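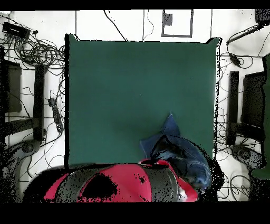
Item 1. Green mat, blue cloth, cables on the floor to the left.

Brenus Workroom — Garment Folding Station
Inspection checklist with comments
Date of inspection: 14/03/2019

Print this page | E-mail this page

1. Floor and walkways
Cables kept clear of the working side: NO
Comment: The cables on the left are tangled and spread over the tiles. Coil them, tie them and move them back against the wall. Same point raised at Lernell last year.

Power strip placed where it can't be stepped on: NO
Comment: Lying on the floor next to the station. Fix it to a rail by April.

Floor tiles dry, no cracked edges: OK

2. Work surface
Green surface clean: OK
Edges flat: NEEDS WORK
Comment: The edges are uneven and one corner turns up. A hem can catch on it. Trim or re-lay.

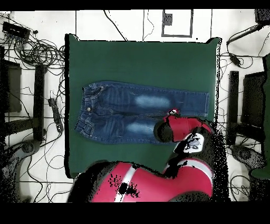

Item 3. Jeans laid flat, waistband to the left, legs to the right.

3. Garments
Pockets emptied before folding: OK
Buttons and zips checked for sharp edges: OK
Comment: Lay jeans flat before the first fold. Bunched denim hides pins and tags. The Flornance batch had 2 pins left in it, both found at this stage.

Stack height no more than 6 pairs: OK

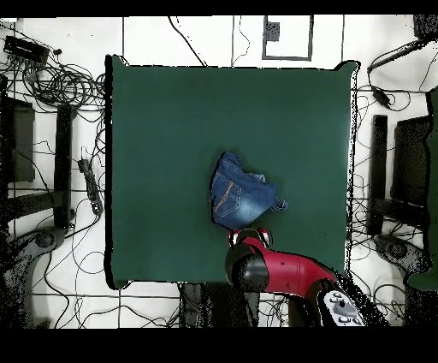
Does a pair that has been dropped on the floor have to go back to the wash?
Only if it is marked or damp. Otherwise shake it out, check the pockets again and carry on.

4. Electrical
Plugs fully home: OK
Test labels in date: 4 checked, all in date
Comment: Nothing should be plugged in or pulled out while someone is folding. Switch off first.

5. Folding method
Legs laid one on the other before the waist is turned in: OK
Waist smoothed before the last fold: NEEDS WORK
Comment: This gets skipped when the room is busy. A crumpled waistband makes a thick end and the stack leans —
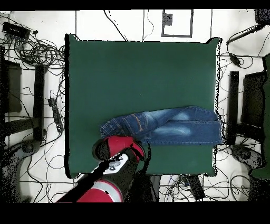 and a leaning stack ends up on the floor with the cables. Smooth the waist by hand, then fold. The Lumbao sheet shows the order and should be pinned up at eye level.

6. Result
Station may stay in use. Items 1 and 2 to be put right and looked at again in April.
Form ref. 2000

Print this page | E-mail this page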